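Saturday, May 23, 2020

Felt garland, second batch. Cut 85 hearts from the Kocabaş wool felt and set aside 2 that frayed at the point. The Mumau thread is thinner than the one we used in February -- doubled it and dropped the tension a notch. Stitching straight through the felt with a gap of one thumb width between hearts. No knots needed so far.

Tülin Sönmez wants the long version for the Vullusari window, 3000 mm end to end. The template gives 121 mm for each repeat, so the last one will need trimming or the loops made shorter. Ask her which.
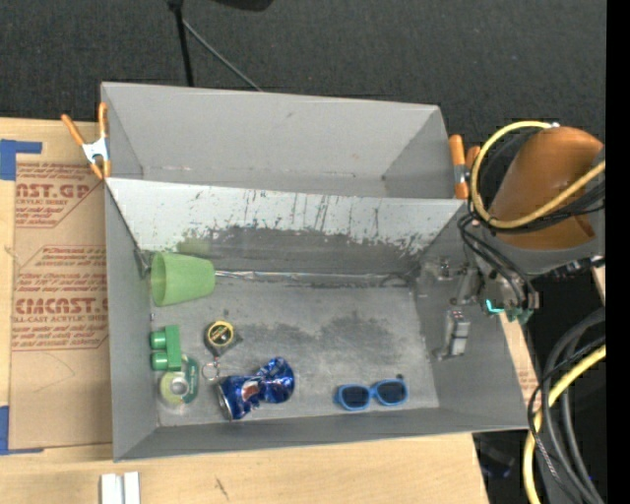 Gray bin, lower section. Green cup on its side at the left, scrapes on the divider.

Tried the Tovach glue on the hanging loops. It soaks into the felt and leaves a stiff spot on the front, so I'm going back to hand sewing those. Two stitches and a backstitch hold fine.

Still to do: press the first string under a cloth, wind more bobbins, order red felt -- the darker one, same as the sample card.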